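Getting a brown tablecloth to behave

I've had brown tables and brown cloths in my life for as long as I can remember, and people still tell me brown is the color that hides everything. It hides gravy. It does not hide flour, dust, cat hair or the white ring left by a mug of tea! So these are the things I do at my house, in no special order, and if you have a better way please leave it in the comments.

First, wash a new cloth by itself. I lost a cream pillowcase to a brown cloth one December and I'm still a little sore over it. Cold water, half the detergent the box tells you, and no fabric softener (softener leaves a film, and then spills sit on top and spread).
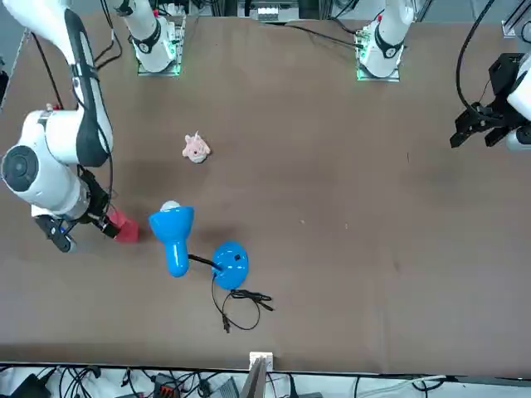

A big brown tabletop with a lamp on it.

For crumbs I like a dry rubber glove. Put it on, drag your hand toward you in short strokes, and everything rolls up into a little sausage you can pick off. It works on the couch too, and on the car seats if you have the patience.

Candle wax gets an ice cube in a sandwich bag, then the back of a butter knife, then a paper towel and a warm iron – not hot. Move the paper towel every few seconds or you're just ironing the wax back in.
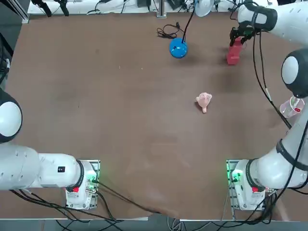 By Paraschiva Crăciun
Filed under: Tables, Linens, Laundry

Now, wood. If your table is bare wood, wipe it the way the grain runs, with a cloth you've wrung out as hard as you can. My neighbor Eifion Prothero swears by cold black tea on dark wood and I laughed at him for years, and then I tried it. Brew it strong, let it cool all the way, wipe on, buff off. Try it underneath first where it won't show.

White rings will often come up with a dab of plain mayonnaise left on overnight. Yes, really. Wipe it off before breakfast, though, or somebody will ask.

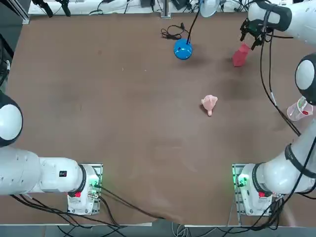
Brown tabletop, things still out.

Small scratches I rub with half a walnut, and then I go over the spot with my thumb so it warms up a bit. Deep ones I leave alone. Wax sticks never match, and I have a drawer full of them to prove it.

Back to cloths. Creases are my weak point, because I fold everything and shove it in the sideboard. What helps is rolling the cloth around a cardboard tube from wrapping paper
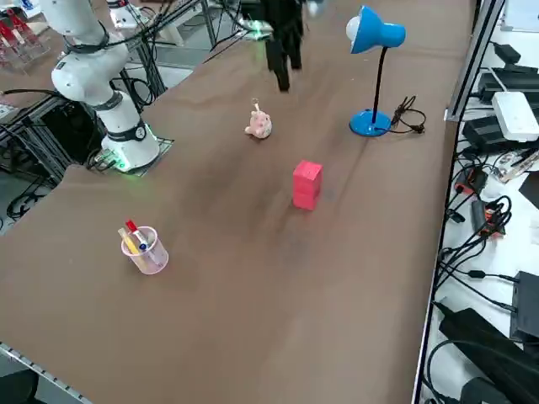 and standing it up in the back of the closet. If it's too late for that, mist it with water once it's on the table, smooth it out from the middle with flat hands and leave it until the afternoon. Most of the lines drop out on their own. The stubborn ones get a fruit bowl.

Next time I'll do napkins, and the beet juice story.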